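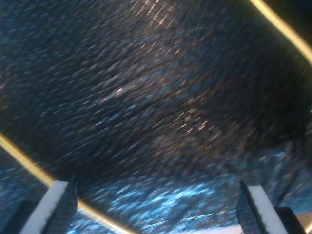 I signed up for the swim block at the Nalholm pool in June, mostly to get out of the house before work. The first session was at 6 a.m. and there were 29 of us in four lanes. Nest Morgan put me in the slow lane, where I belonged.

My first timed 1,000 meters took forever. I breathed only to the right and kept drifting into the rope. Nest had me do half of each set with a pull buoy and told me to look at the bottom of the pool.

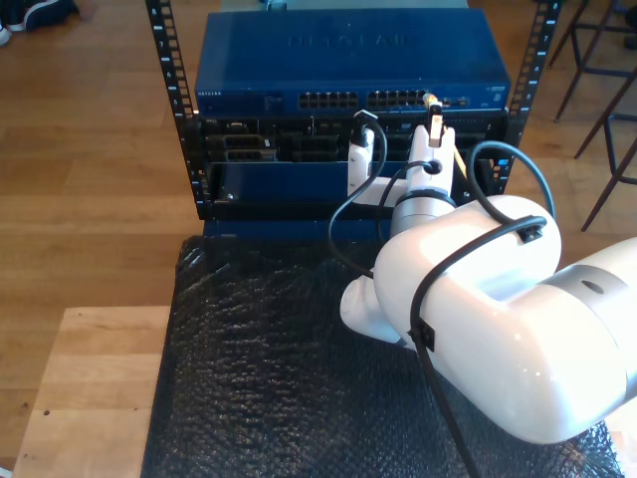 What changed by week six

I can breathe on both sides now, a bit worse on the left. My hips sit higher. I still can't do a flip turn without getting water up my nose, so I touch and push off.

The Stornville group swims twice as far and I went along once. I stopped at 662 meters with a calf cramp and watched the rest from the bench. Iolo Parri lent me his fins afterward and I haven't given them back yet.
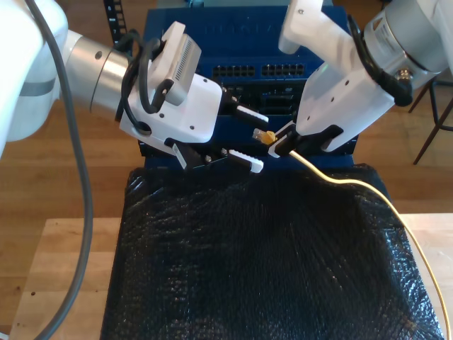 Posted by Eirlys Humphreys

The next block starts when the pool reopens after cleaning. I've paid for it already. I need new goggles before then, the left lens leaks.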